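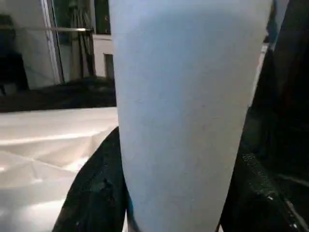
Why Are Cups Skinny at the Bottom?

By Elfriede Kröger
Wed 22 November

We use cookies to remember your settings. (The kind you can't eat. Sorry.)

Look in your kitchen cupboard. Many of the cups in there are probably wider at the top than at the bottom. This shape is called a taper, and it has a job to do.

First, stacking. Cups with straight sides won't slide into each other, however hard your little brother pushes. Tapered cups will. The snack bar at Clumbridge pool keeps 300 of them on one shelf, and there is still space for the lost goggles.
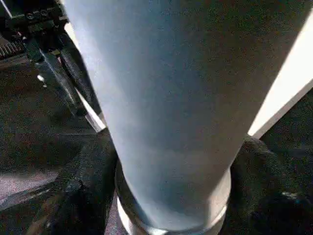 Why don't stacked cups get stuck together?

Sometimes they do. Air gets trapped between them and has trouble sneaking in or out. Many cups have a little ledge inside that keeps a gap — a small thing, but grown-ups get very cross without it.

Second, molds. Plastic cups are often made by squeezing hot plastic into a metal mold. Once it cools, the cup has to come out again, and a slanted side lets go much more easily than a straight one. Jelly works the same way, only with more wobbling.
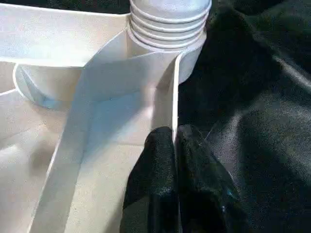
A cup with straight sides can be molded too. It just scrapes along the metal the whole way out, like you leaving a warm bed in April.

More to read
Who Invented the Spoon?
Why Soap Is Slippery
The 163 Steps of Nelside Lighthouse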